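Živko Jurić règle les départs d'excursions au cap Premuvura depuis sept ans. Il reçoit dans le bureau de l'agence Hurkela, horaires de bus sous la main.

« L'accès à la réserve est limité à 95 visiteurs par créneau. Au-delà, le guichet ferme et le groupe attend le suivant », précise-t-il. La durée d'un créneau est de quatre heures, transfert compris. En juin, il conseille de réserver la navette Lamon avant l'entrée, l'ordre inverse entraînant des billets perdus.

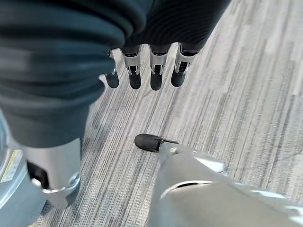 Le sentier côtier compte 118 marches taillées dans le calcaire, sans main courante sur la partie basse. Jurić recommande des chaussures fermées et des gants pour la descente. Il les veut souples, avec le bout des doigts en matière adhérente, noir et arrondi comme sur les quatre doigts métalliques de la photo. « La paume compte peu, l'appui se fait par l'extrémité. »

Le retour s'effectue par le ponton Overgaard. Les bagages de cabine y sont acceptés, les poussettes restent au dépôt.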